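4.2 Teaching the basket cycle

Applies to the Urilell arm kit with two-finger gripper. Controller firmware 113 or later is required.

1. Place the basket and the practice produce on the white table, within reach of the arm.

2. Teach one point with the gripper inside the basket and one low over the table to the right of it.

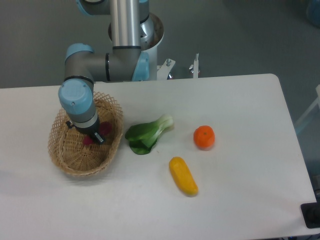
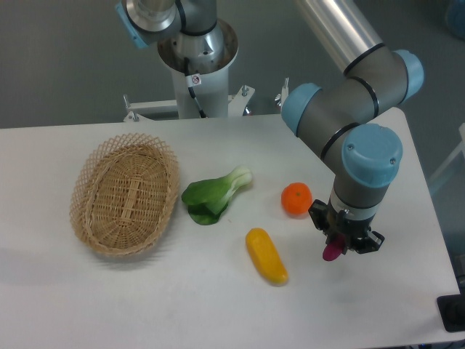 3. Save both points under program 167. Set the dwell at each point to 2000 ms.

4. Run the cycle 5 times at low speed - keep one hand on the stop button.

Caution: Do not reach into the basket while the arm is powered.

4.3 Adjusting grip force

See the Honau gripper supplement.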